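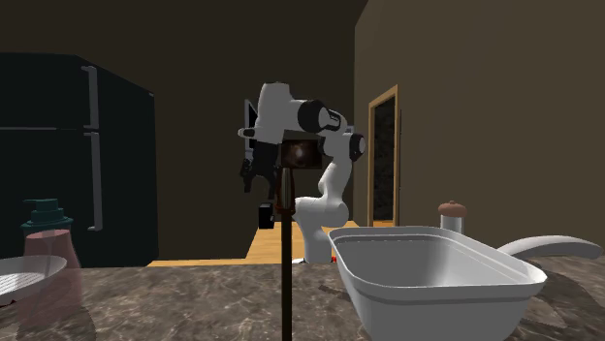
Every robot cell I have ever been asked to fix was, according to its owner, working fine until the software update. I have started replying that I would like to see the bolts first. It makes me unpopular on calls, but it shortens them.

My complaint is with simulation, and I say this as someone who bills for it. We build the arm a kitchen, give it a marble counter and a tub, and set its base down by the stone with a click. The base is level. It stays level. Nobody has ever leaned on that counter or borrowed a washer from under it. Then the same program goes to a real bench at Wiveck, and the gripper closes on air with great confidence.

The customer sends me 2000 lines of log. Pouran Taheri, who ran maintenance at Hitden before she had the sense to retire, would have sent me a torque wrench.

Her routine was dull and I have stolen all of it. Check the mounting, then the fingers, then the wrist camera, and only then let anyone near a keyboard. She kept a notebook with 152 faults in it, and 70 of them came down to something being loose. I have met vendors with larger research budgets and worse data.
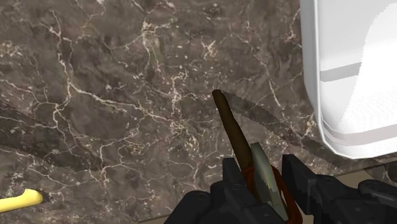
Fingers deserve more suspicion than they get. A grasp on a thin handle leaves very little room for a pad that has crept sideways, and a virtual pad never creeps unless somebody tells it to. So tell it to! Shift one finger a hair in the model, tilt the base, make the stone a little shinier than the camera would like, and run the job again. The success rate will drop and the slide for management will look worse. I consider this money well spent.

The last cell I set up, for Golestani, logged 2337 cycles before its first stop. They blamed the update. I drove over with a hex key — it was the left finger.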